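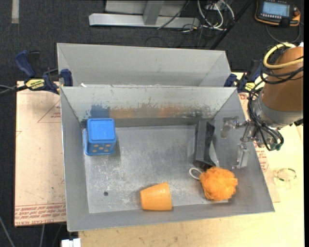
Written by the demo desk lead, Unetgate Robotics Workshop

Read me first: the Losell open day bin-picking set

Hello! If you came to see us in March and wanted to know where the recordings ended up, you've found the right folder. I put this together in the evenings afterwards, so forgive the odd untidy corner.

What's in it
1300 pick attempts, all recorded at the Losell open day on the two-bin station. We let visitors choose what went in, so the mix of objects is a bit daft. The orange cup and the bath pouf were easily the favourites, and I lost track of how often the blue block got asked for (children love it). The job is plain enough: take one thing from the front bin, put it in the back one, carry on until the front is clear, then swap over.

How it's laid out
There are 25 folders, one per batch of visitors. Each holds the camera stills, the arm's joint readings and a short text file saying which objects were in play. Ignore anything called "warmup", that was me fiddling with the gripper before the doors opened. Camera and bins stayed put all day, the bins held with bar clamps, so you shouldn't need to line anything up again between folders.

Known problems
63 attempts have no result marked. I was chatting and forgot to press the button, sorry! Folder 2 has its clock an hour out. The pouf is a pain to label too: it squashes, and the fingers sometimes catch only the cord, which I've marked as a "part grip". If you'd rather call those failures, there's a switch for it in the Cevel loader settings.

The front bin is scuffed and smeared with paint, and I've left all of that in the stills untouched. Please don't crop the walls out before training, we tried it with our Tanner model and it got worse at things lying close to the edge.

Using it
Free for teaching and research. Just mention Unetgate somewhere, and send me a note if you find a folder that won't open.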